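Cleaning mirror chrome without wrecking the white top underneath (and what IS this thing)

Home & Kitchen Help > Cleaning and care
Posted by mandy_skordale, 29 Jun 2020
724 views

Hi all, quick one, well it was meant to be quick. Got to pick the kids up in a sec so sorry for the mess.

Brought a few boxes home from Nan's old place in Skordale and in the bottom of one, wrapped in a tea towel, was a chrome thing. Shaped sort of like a bottle, wide up the top and narrowing as it comes down, then there's a bright silver collar where it steps in, then a dark grey cylinder part with a rounded end. Very shiny. Like mirror shiny, you can do your hair in it.

No idea what it is. Mum reckons it's a bar thing. My brother says grinder but he says that about everything. No name on it that I can find, no numbers, no made in wherever. I've had a go at twisting it at the collar and it won't budge, didn't want to force it. Doesn't rattle. Heavier than it looks.

Anyway the ID would be nice but what I really need is cleaning help, two problems.

1. The chrome. Every time I touch it it's covered in fingermarks. I did it with a damp cloth and dish soap, dried it with a tea towel, came up ok but sort of smeary. Did it again, same. Then used a bit of window spray and it was better for a day and then the smears were back, or maybe I'm seeing things because it reflects everything in the room. There's also a slightly gritty feel right up under the collar, where the silver meets the grey. Years of dust and kitchen grease I suppose. Cotton bud gets some of it, turns the bud brown.

2. The white. I've been doing all this on the white top in the laundry, it's a smooth plain one, sort of pale grey-white depending on the light, no pattern at all so it shows EVERYTHING. It's less than a year old (we put it in last November) and I do not want to explain to my husband that I took the shine off it with chrome polish. I've got an old tin of Grillura metal paste under the sink, used it on the barbecue once. The tin says keep off painted and plastic surfaces. Is the grey part plastic?? Is my laundry top plastic?? I don't have the paperwork, the bloke who fitted it just called it "the white one".

Things I've got in the cupboard already:
white vinegar
bicarb
metho
dish soap
the Grillura paste
microfibre cloths, some good some past it
a toothbrush that has seen things

Things I haven't tried becuase I'm scared: vinegar, bicarb, the paste.

My sister in law swears by foil and water on chrome, rubs her taps with it. Looks great on the taps but they're cheap taps and if it goes wrong she buys new ones. This was Nan's so I only get the one.

Also do I clean the grey bit differently? It isn't shiny like the top, and I don't know if metho would dull it or leave a white bloom. Had that happen with a torch once, went all chalky and never came back.

Pics, same top in both.

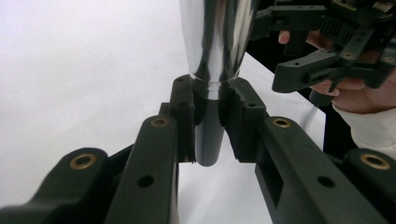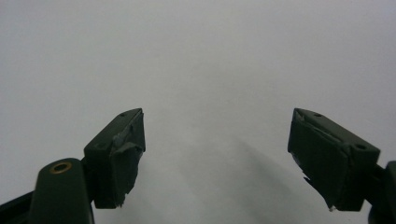 Chrome piece with the grey lower part in the first, the plain pale top in the second with two dark green gripper fingers over it.

So — what would you use on the chrome, what on the grey part, and how do I keep the lot off the white? And if anyone knows what it is please say, Mum and my brother are now not talking about it.

Thanks in advance, will check back tonight after tea.

Arnout Vandenberghe
replied

Don't use the paste. Start there.

Chrome plate is a very thin layer over something else, usually brass or steel, and on older pieces it can be thinner again on the curves. Anything gritty takes a bit off every time. You might not see it the first time, you'll see it in a few years when it goes a bit yellow on the widest part. Paste for barbecues is made to cut through burnt fat, wrong job altogether. Bicarb is softer but it's still a grit if you use it dry, so leave that in the cupboard as well.

The smears you describe sound like soap left behind plus a tea towel that's been through the wash with softener. Softener leaves a film on cloth and you're wiping it straight onto the chrome. Try this order:

Warm water, one small drop of dish soap in 300 mL, no more than that. Cloth wrung out hard. Wipe top to bottom, not in circles.

Second cloth, plain water, wrung out hard. This is the step people skip.

Third cloth, dry microfibre, clean, never washed with softener. Buff it straight away while it's still a bit damp.

If there's still grease, metho on a corner of a dry cloth, chrome only, and buff again. Keep it away from the grey and off the white until you've tested both. Window open. No flames, obviously.

I would not stand it in water or run it under the tap. You don't know what's inside and you don't know if the collar is sealed. Water getting in behind plating is how you get bubbles later on. Same reason I'd keep vinegar off it — a quick wipe won't kill it but if there is a pinhole anywhere the acid finds it.

Under the collar: wooden toothpick with a wisp of damp cotton wool twisted round the tip. Go round slowly, change the cotton when it's brown. Don't use a pin or a blade, one slip and you've got a scratch you will look at forever. The toothbrush is ok if it's a soft one, and please a new one. Do that bit before the chrome, or you'll be dragging muck up over the clean part and starting again.

The grey: can't tell you from a picture if it's plastic or coated metal. Tap it with a fingernail, plastic sounds dull and feels room temperature, metal feels colder. Either way the treatment is the same, soapy water and dry it. No metho unless you've tested a tiny spot right up near the collar and left it overnight. The chalky bloom you had on the torch was probably a rubbery coating breaking down and that doesn't come back.

As for what it is, I don't know. Could be a few things. Don't force it to find out. If it does unscrew, it might well be a reverse thread, and old grease sets hard. A warm room for a day will loosen it more safely than your wrists will.

If you want something on it after, a smear of plain car wax with no cleaner in it, buffed right off. Keeps fingermarks down for a while. I do the kettle twice a year like that, outside only. I wouldn't wax anything that touches food until you know what you've got.

grodbridge_gal
replied

foil is fine on rust spots, NOT on good chrome. my mum did it on a towel rail and you can see the lines if the sun's on it. so that's a no from me

for the white just put a towel down??? old bath towel folded in 4, do everything on that. also stops it rolling off, mine was a chrome lamp base and it went straight off the bench onto the tiles. dint the size of a 10c piece, still cranky about it

no clue what it is sorry. pretty but. could be a cocktail thing, agree with your mum

Tezza_M
replied

Agree with most of what Arnout said, adding on the white top as nobody's really covered it. I fit benchtops (or did, knee's gone) so:

You can't pick the material off a photo. Plain white smooth could be laminate, could be solid surface, could be painted. Look at the underside of the front edge or inside the cupboard where there's a cutout for a pipe. Thin skin over chipboard means laminate. Same colour all the way through, solid. If it looks brushed or sprayed and there's a drip somewhere, paint.

Laminate: soapy water, fine. Metho quick wipe, fine, don't let it sit. Paste will dull it and you can't polish that back.

Solid: more forgiving, a dull spot can be rubbed back by someone who knows how. Still keep paste off it.

Painted: soapy water only. Metho can soften it depending what was used. Test inside the cupboard.

Towel's a good idea but one thing, wet towel plus dark dye plus white top equals a blue patch. Seen it. Use a white or really old one, and plastic sheet under if you're being splashy. Cut open a big freezer bag, does the job.

For drips you've missed, 100 mL warm water, tiny bit of soap, wipe, then wipe again with plain. If a grey smudge turns up after the chrome's been sitting there it's normally metal rubbing off and not a scratch. Run a fingernail over. If you can't feel it, it'll come off with soap and a bit of patience, or a white pencil eraser (plain white, the coloured ones leave their own mark).

Mavromatis Hardware out past the roundabout will look at old bits if you bring them in, the older fella at the key counter knows his kitchen and bar gear. Bring it wrapped, don't let it knock about in the ute. I'd ask him before you try undoing it again.

mandy_skordale
added later

Thank you all, legends. Did the three cloth thing and the smears are GONE, it was the softener I'm sure of it, I've been washing microfibres with the towels for years. Toothpick and cotton wool took ages but the grit's nearly all out. Left the grey alone apart from soapy water.

Checked the cupboard cutout, thin white skin over chipboard, so laminate I guess. Paste has gone out to the shed.

Haven't been to Mavromatis yet, car's in. Will post if he knows what it is. Brother now says soda thing so that's three theories.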